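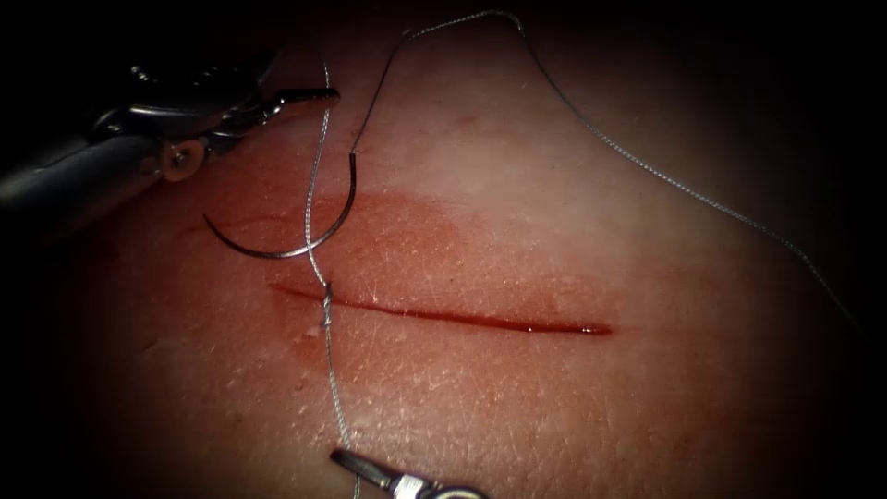
October, 7:40 a.m., Plimville kitchen

Second run of the shrimp boil for the Lencho family reunion order. Batch size 30 lb, in the big steamer, lid clamped. First run came out rubbery at the bottom of the basket, so today I split it into two layers with a rack between.

Seasoning at the old ratio. Othmane tasted from both layers and said the top needs more salt. I agree. The bottom was fine this time.

Corn went in too early again. Move it to after the potatoes come up soft, not with them.

Hold test: pans in the hot box, checked with the probe when the box was opened. Lowest reading 139 F, in the pan nearest the door. Too close for me. Rotate pans at each check and keep the door pan for rolls.
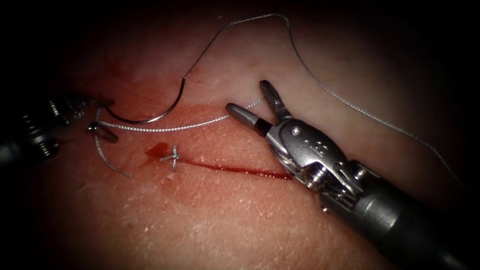
Rhona S. wants the Dilach site quoted for 400 guests. We can't steam that many on the deck with one unit – either rent a second or serve in two seatings. So-ying is calling about the rental. Chukwuemeka has the quote so far at $2,627 without tables or linens.

To do: order mallets, fix the drain hose on the steamer, third run with the salt changed on the top layer only.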